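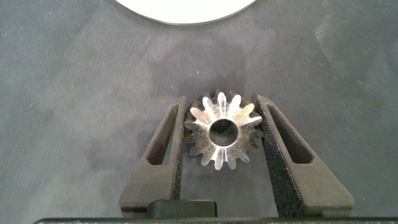 Figure 4. Gear held between the fingers, apparently small face up, wrist camera view.

4 Running a shift with the gear cell

Section 4 is for operators at the Padham plant who used to load gears by hand at the Zou bench. Setting up the Plillon controller is covered in section 3. Do not change controller settings from this section.

4.1 What has changed

Before the cell, one operator picked, checked and loaded every gear, 700 on a normal shift. The cell now does the picking and loading. The operator fills the infeed, checks grip at the start of each batch, inspects samples and clears stops. The job grade and break times are the same as before. One operator looks after one cell – do not cover a second cell during breaks unless the shift lead has signed for it.

4.2 Starting a batch

1. Sign in at the panel with your own badge.
2. Enter the batch number from the traveler card. The largest batch the cell accepts is 500.
3. Place the gears on the gray work surface with the small face up. Leave at least two finger widths between parts.
4. Close the guard door and press RESET. The lamp turns green.
5. Press SINGLE PICK. The gripper closes on one gear and holds.
6. Look at the wrist camera view on the panel and compare it with Figure 4. Both fingers should touch the gear, one on each side, and the bore should be in full view.
7. If the grip looks right, press RUN. If it does not, press RELEASE and repeat step 5 once. After a second bad grip, go to 4.4.

Note: Fine scratches and tool marks on the teeth show up strongly in the camera view. They are not a reason to reject a gear. Use the bench gauge and the reject card.

CAUTION: The fingers can close without warning while the lamp is green. Keep the guard door shut. Press STOP and wait for the red lamp before reaching in.

4.3 During the batch

Take one sample after every 200 gears and measure it at the bench. Write the result on the traveler card, including good results. The panel count is not a substitute for the card.

Wipe lint off the work surface between batches with the dry brush. Do not use compressed air.

4.4 Stops and faults

Code 428 means the gripper closed and did not sense a part.

1. Press STOP and wait for the red lamp.
2. Open the guard door and check the grip pad for wear or loose material.
3. Move any gears that are touching each other.
4. Close the door, press RESET, and start again from step 5 in 4.2.

If 428 comes back, leave the cell stopped and call Anqi Fan in maintenance. Time lost to a stop is logged against the cell, not the operator.

4.5 Training

Each operator works two shifts with a trainer before signing in alone. Xinyi Kong keeps the Gamiria training list. The November sessions are open to both shifts – ask your lead for a place.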